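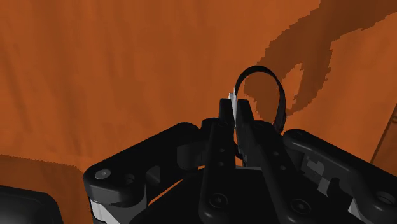
Gekthorpe Conservation Workshop
Notebook, wet bench
May 2, 2025

Entry concerns the madder trials for the Nuldale curtain lining. The previous entry closed with the scoured wool drying on the rail. All skeins were dry this morning and were weighed before mordanting.

Mordant bath prepared with alum at 15 per cent of the weight of fibre. Total fibre in this batch is 300 g, giving 45 g alum. Cream of tartar was left out, as agreed after the last batch came out too yellow against the reference cutting. The alum was dissolved in a jug of hot water first and then added to the pan. The wool went in wetted. Temperature was brought up slowly and held below a simmer for one hour. The skeins were left to cool in the bath until after lunch.

The water used was from the rainwater butt and not from the tap. The Gekthorpe supply is hard, and hard water pushes madder towards a bluer red. The lining is a brownish orange, faded on the side that faced the window, and the match is to be made to the unfaded strip inside the hem. Colleagues are reminded that the hem cutting must go back into its envelope when not in use. It was found on the windowsill again.

Dye bath. Ground root from Stova, opened from the new bag. The grind is coarser than the last delivery and there is a good deal of bark in it. The powder was tied in muslin and steeped overnight; the liquor this morning was cloudy and a dull brick colour. Three skeins were dyed, labelled A, B and C with knotted tape:

A — removed at 20 minutes. Pale, rather pink. Rejected for the lining but worth keeping for the sample book.
B — removed at 45 minutes. Close to the hem strip when wet. Dried a full shade lighter, as expected.
C — removed at 70 minutes, temperature allowed to drift up towards the end. Browner than B and slightly dull. Under the north window it is the nearest of the three. Under the bench lamp it looks too dark.

The difference between daylight and lamp is troublesome. The curtain will hang in a room lit mainly from one side, and the client's letter asks that the repair should not show from the doorway. It is proposed that the final decision be made at Nuldale itself, with skeins B and C pinned beside the lining in the morning and again in late afternoon.

A small length of C was washed with neutral soap to test for bleeding. The first rinse was faintly coloured, the second clear. A further length has been taped to card, half covered, and put in the window. It should be looked at again before the end of May.

Supplies. 700 g of madder remains in the bag, which will cover the full dyeing if the ratio is kept as it is. Alum is low. The order form for Nazarenko is on the clipboard by the door and needs a signature. Please add litmus papers to it; the present tube has gone damp and the readings are not to be relied upon. For that reason no pH is recorded for today's bath — the column in the table has been left blank on purpose.

The exhausted bath was kept in the lidded bucket under the sink. There is still colour in it and it may serve for the stitching thread, which is silk and takes the dye differently. To be tried on a short length first.

Pan scrubbed, muslin rinsed and hung. The thermometer reads two degrees high at boiling; a correction has been made to the figures in the table but not to the times given in this entry. Next session: repeat C with a steadier heat, and mordant the silk.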